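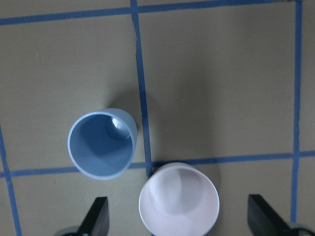

Lillwood Drawing Evenings
Frequently asked questions

We receive many of the same questions before each new course, so I have collected the answers on this page. If your question is missing, please write to us and I will try to add it. - Lenka Oravec

Before you sign up

Do I need to know how to draw already?
No. The Monday-to-Friday tiredness is a bigger problem for most people than lack of talent. The beginner group starts from holding the pencil and looking at simple objects, and it goes slowly. If you drew a lot in school and then stopped for many years, I would still recommend the beginner group. You can move up after the second meeting if you are bored, you only have to tell Matěj.

What is the difference between the two groups?
The beginner group is taught by Matěj Vaněk. It works in pencil and charcoal, from objects and from plaster casts. The second group is taught by Eduardo Veloso and works on larger formats, with ink and later with color. In the second group you are expected to bring your own idea for a picture and to stay with it for the whole course.

How old must I be?
Sixteen. For younger people we do not have a group at the moment. We had one in the past and I hope it will return, but I cannot promise when.

When does the next course begin?
In September. The registration opens in the summer and the beginner group fills first, so please do not wait until the last week if you want that one.

In which language is the teaching?
English. Matěj and I also speak Czech and Slovak, and Botond can help in Hungarian when he is there. Nobody will mind if your English is not perfect. Mine is not also.

Money

What does the course cost and what is included?
The current price is on the registration form. It includes the teaching, the use of easels and boards, and paper for the first meeting. After this you bring your own paper.

Can I pay in parts?
Yes, in 2 parts. The first one is paid when you register and the second before the middle of the course. Please write this wish in the note field of the form, otherwise the system sends you a bill for the full amount.

I must cancel. Do I get my money back?
If you cancel before the first meeting, you get everything back. After the first meeting we return half. After the third meeting we do not return money, but you may give your place to another person. Adeel Jafri takes care of the payments and he answers every message, although sometimes it takes him several days.
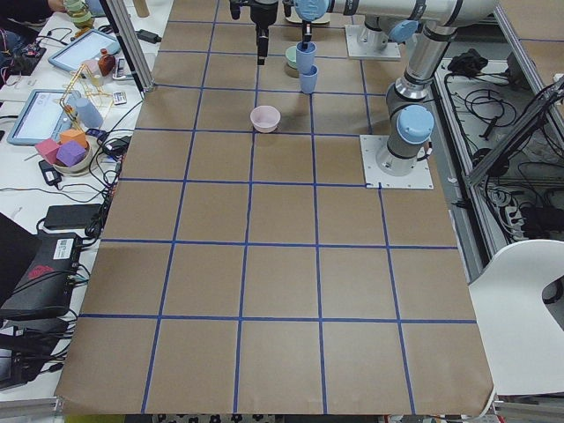 Materials and tools

What should I bring to the first meeting?
Three pencils (HB, 2B and 6B), a kneaded eraser and a knife or a good sharpener. That is enough. Please do not buy a large set, because most of the pencils in it you will never use.

Which paper is good for practice?
Cheap paper! Newsprint or brown wrapping paper from a roll is very pleasant for charcoal, and one is not afraid to spoil it. For finished drawings choose a heavier paper with a little texture. Cheap paper becomes yellow with time, so do not use it for something you want to keep.

How do I fix the paper to the board?
With painter's tape on all four sides. Pull it off slowly and at a low angle, away from the drawing. Strong packing tape will tear the surface, and clips leave marks in the corners.

Can you explain the grid method once more?
You draw a grid of squares over your small sketch and a grid with the same number of squares on the large paper. Then you copy one square at a time. The squares must be true squares on both, or the whole picture becomes stretched. Draw the lines on the large paper very lightly. For walls or floors people often use chalk line or tape instead of pencil. Eduardo shows this in his group when somebody plans a big work.

May I leave my drawings with you between the meetings?
Yes, in the flat drawers. Write your name on the back in pencil. Drawings which are still there after the course ends we keep for 45 days.

Do you allow oil paint?
No, and also no turpentine. Fixative spray only outside, please.

During the course

How long is one meeting?
From 6 p.m. until 8:30 p.m., with a break. Tea is free. If you come late, come in quietly and take any free easel.

I missed a meeting. Can I make it up?
You may visit the other group one time, if there is place. Ask first. The teachers do not repeat the whole lesson, but Matěj usually writes a short summary and sends it to his group.

Is there an exhibition?
A small one, at the end of the course. It is voluntary and each person may show one work. Botond Gulyás hangs everything, so bring the work to him framed or on a stiff board, with the title and your name on a separate piece of paper.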